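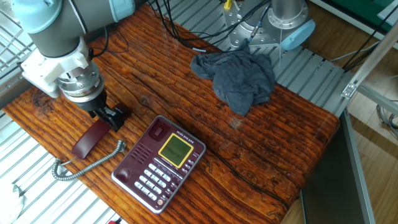 6. Station 3: Desk Telephone

Section 6 covers set-up and operation of the telephone station for visitor days at the Trarbridge workshop. Read it together with Section 2 (Safety Stops) and Section 4 (Starting the Arm). The station uses one arm, one two-finger gripper and a corded desk telephone. The task is to take hold of the handset, raise one end of it from the table and set it back down. The coiled cord stays plugged into the base throughout and is allowed to hang past the edge of the table, as long as it has a clear path back to the telephone. Do not tape it down.

6.1 Before visitors arrive

Allow 19 minutes for set-up. One operator and one floor host are required. Marin Spahić holds the station key and signs the check sheet.

1. Confirm that the Skeltach controller is in DEMO mode and that the speed limit reads 200 mm/s.
2. Check the bolts on the gripper flange by hand. If any bolt turns, stop and follow Section 4.6.
3. Set the telephone base on the tabletop with the display and keypad facing up. Line up its lower corners with the Quách layout template, then remove the template.
4. Lay the handset on the wood beside the base, at a diagonal. Do not place it in the cradle. The pick program does not include a cradle position.
5. Run the cord out by hand and let it coil back. Remove any knots.
6. Move the arm to HOME and open the gripper.
7. Run one full cycle with no visitors at the barrier.

NOTE: The telephone is not connected to an outside line. Visitors may ask to hear a dial tone. The host should say that the station shows handling only.

CAUTION: Keep hands off the table from the time the ARM READY lamp comes on until the operator calls "clear." This applies to the host as well.

6.2 Running the demonstration

1. The host gives the opening talk (Appendix B, page 2).
2. The operator selects PHONE PICK and presses START.
3. Wait for the fingers to close. Check that the handset is seated between both fingers before pressing CONTINUE.
4. The arm raises the handset to a tilted, upright position and holds there for questions. The low end may stay close to the table.
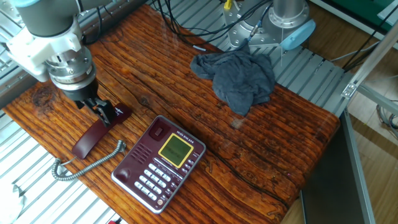
Figure 6-2. Handset held in the closed gripper, telephone base on the table.

5. After questions, press RETURN. The arm lowers the handset and opens the fingers.
6. Press HOME before starting the next group.

If the handset turns in the grip, press PAUSE and let it settle. A small amount of turn is normal – the cord pulls on one end. If it slips out, press STOP, clear the table and repeat steps 4 to 7 of 6.1.

NOTE: Groups of more than eight should be split. The station log had reached 1,477 cycles by the end of the September open day, and most of the recorded stops came from people leaning over the barrier.

6.3 Resetting between groups
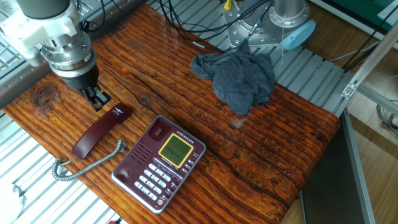
Resetting is done by the operator only, with the arm paused. The handset does not have to return to the exact spot it was picked from, but it must lie flat on the wood at a diagonal and within reach of the fingers. Keep its lower end toward the side where the cord comes around to the base, so that the cord does not cross the keypad. A cloth may be left at the back of the table, clear of the telephone. Do not use it to wipe the gripper fingers.

Duyên Lã maintains the Vellotex finger pads for all stations. Report worn pads to her by part number (2,316) and do not swap pads between stations.

6.4 Handset position for side viewing

Where visitors stand at the front of the table, use program PHONE UPRIGHT in place of PHONE PICK. The hold position is lower, and the lower end of the handset rests on the tabletop.
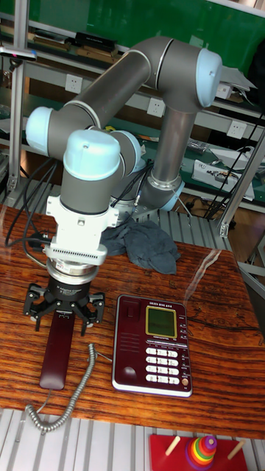 Figure 6-4. PHONE UPRIGHT: handset vertical, lower end on the table.

1. Press STOP and wait for the lamp to go out.
2. Select PHONE UPRIGHT.
3. Check that the cables at the wrist hang free and do not catch on the table edge.
4. Run one cycle before calling the group forward.

CAUTION: Do not raise the speed limit for this program. The handset is in contact with the table, and a fast move can mark the finish or pull the cord out of its socket.

Shut-down is the same for both programs. See Section 9.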